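Itziar Nieto wants to talk about your water bill 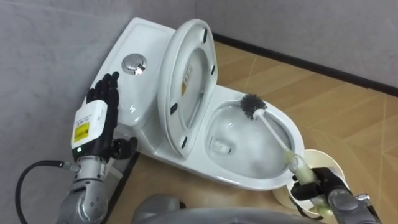 Ask Itziar Nieto what got her hooked on household water and she starts laughing before the question is finished. "My grandmother's dripping tap!" she says. "She kept a jug under it and watered her geraniums from the jug. I thought everyone did that."

These days Nieto runs the home water program in Stostness, and she is every bit as keen on jugs. Over two cups of very strong coffee she told me how the town got 2,000 households to read their own meters last June, which is a sentence I never expected to find exciting. But it is, the way she tells it.

"You read it last thing at night, then again when you get up, before anybody runs anything," she says. "If the number has moved, water went somewhere. People phoned me at seven in the morning, thrilled. One man had found a leak under his patio and he sounded like he'd struck oil."

The quiet leaks are her favorites. A worn flapper or fill valve can run for months without anyone hearing it, and her test for it is wonderfully low-tech: a few drops of food coloring in the tank, then wait 20 minutes and look in the bowl. "If it's gone blue, you've got your culprit. Kids adore this. Let them pick the color."

Her neighbor in the trade, plumber Ismael Vieira, teaches the repair evenings with her, 12 people at a time, in the old seed store on Morin Street. They spend the first hour just finding shutoff valves. "So many people have never touched theirs," Nieto says. "Ismael makes everybody go home and turn it, gently, and come back and tell us how it went. The stories are fantastic."

Next up is Cumlow, where the pipes are older and the hills are steeper, and she can't wait. "High pressure at the bottom, hardly a trickle at the top. I've been looking at the maps in bed," she says, and pours us both more coffee.

Recent stories
Gristik bakery reopens with a bigger oven
Where to swim near Cumlow this summer
Rain barrels: readers share their setups
Morin Street seed swap returns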